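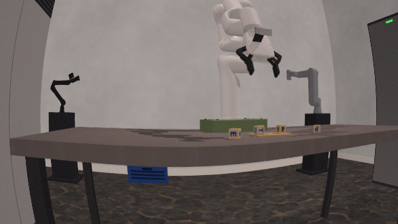 The long table, with the white arm on its green base.

About > Our School

Lestilent has taught evening bookkeeping in Bansal since one February when 5 people signed up and 4 of them got lost.
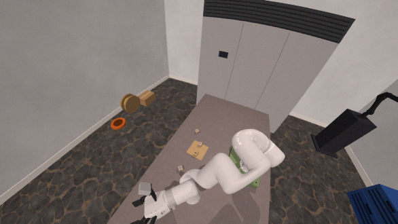 Table and tall gray cabinet.

Enrollment is now 69. Fees are $450 a term – receipts given, naturally.

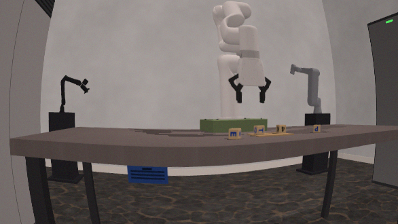
Halima Adebisi writes that she came for the ledgers and stayed for the arguments about depreciation.

Contact | © Lestilent | Back to top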